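About Skendwood

Hi, I'm Rhonda Fraser, and I teach people to sew. I've been doing it for long enough that my first students now send me their kids, which makes me feel old and very pleased at the same time. Skendwood is the school I started in my own dining room with two borrowed machines and a folding table that pinched everybody's fingers. We have a proper classroom now, over the old Aerts building, and the table is gone (good riddance!).

We're a small school for home sewing. That means pillowcases, curtains, pajama pants, simple shirts, zipper repairs, and taking up the hem on the pants you bought three years ago and still haven't worn. We don't do fashion design and we don't do wedding dresses, although people ask me about wedding dresses all the time and I always end up talking to them for an hour anyway.

How it started

My grandmother sewed everything in our house, and I mean everything, down to the cover on the toaster. She taught me at her kitchen table with a coffee can of buttons between us. When I moved away for work I stopped sewing completely. Then one winter I needed curtains, saw what the store wanted for them, and bought a used machine for 40 dollars instead. The curtains came out crooked. I hung them up anyway and a neighbor asked if I'd show her how, and then her sister wanted to come, and by September I had a waiting list and not enough chairs.

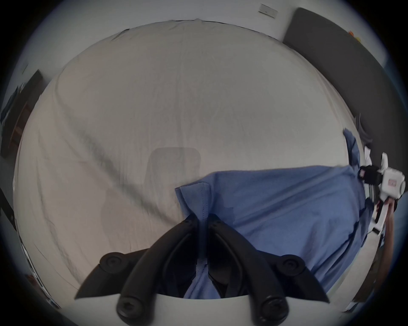

I met Yaqin Liang at a fabric swap that same fall. She had worked in an alterations shop for years and she could set a sleeve faster than I could find my pins. I talked her into teaching one class. She told me she'd try it for a month -- and she has been here ever since. Yaqin runs the shirt course and the mending nights, and she's the person you want when your tension is off and your thread is making those awful little nests under the fabric. I do the beginners, the curtains and most of the talking.

What we teach

Our main beginner course is called Fullska. It runs for six weeks and it starts with a pillowcase. I know, a pillowcase! But you get long straight seams, a deep hem, and something you can use the same night. After that comes a drawstring bag, then an apron with a pocket, and then you pick your own project and we help you get through it. Some people pick another pillowcase and I'm perfectly happy with that.

The second course, Turkance, is for people who can already sew a straight line and want to fix or change what they own. Collars, cuffs, elastic, patches, letting things out, taking things in. Bring clothes you like. One student brought in a whole stack of her late husband's shirts and turned them into a quilt top over a spring, and we all got a bit teary when she laid it out.

We also do bedding weekends, for anybody with a big bed and a small budget. You make a fitted sheet that really fits (deep corners, good elastic) and a pair of cases to go with it.
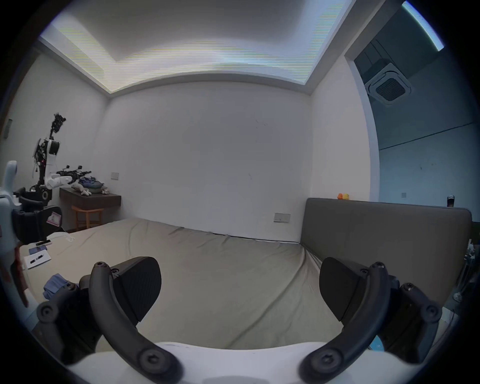 A big bed takes a lot of sheet. Ask us about bedding weekends.

A few things people ask

Do you need your own machine? No. We have machines for every seat, and if you want to bring yours we'd love that, since you'll learn its moods faster. Please bring the power cord and the foot pedal. I keep one spare pedal and it fits almost nothing.

Do you need to be good at math? You need to be able to measure and add a seam allowance. Yaqin will check your numbers before you cut, and I'll ask her to check mine.

Can kids come? From ten up, with a grown-up in the same class. They're usually quicker than the grown-ups, so be ready for that.

What about fabric? The first project is included. After that you buy your own, and we're glad to tell you what to get and what to leave on the shelf. Old sheets are great practice fabric, by the way, so don't throw yours out!

Where we are now

We've had 938 people finish a course with us, and I still have the sign-in books to prove it -- coffee rings and all. Classes stay small because both of us like to sit down next to people while they work, and you can't do that with a big room.

If you'd like to come by before you sign up, please do. Come up the side stairs, the door sticks, give it a good push. One of us will be at the cutting table and we'll put the kettle on.

Rhonda

Page last updated 2023-02-24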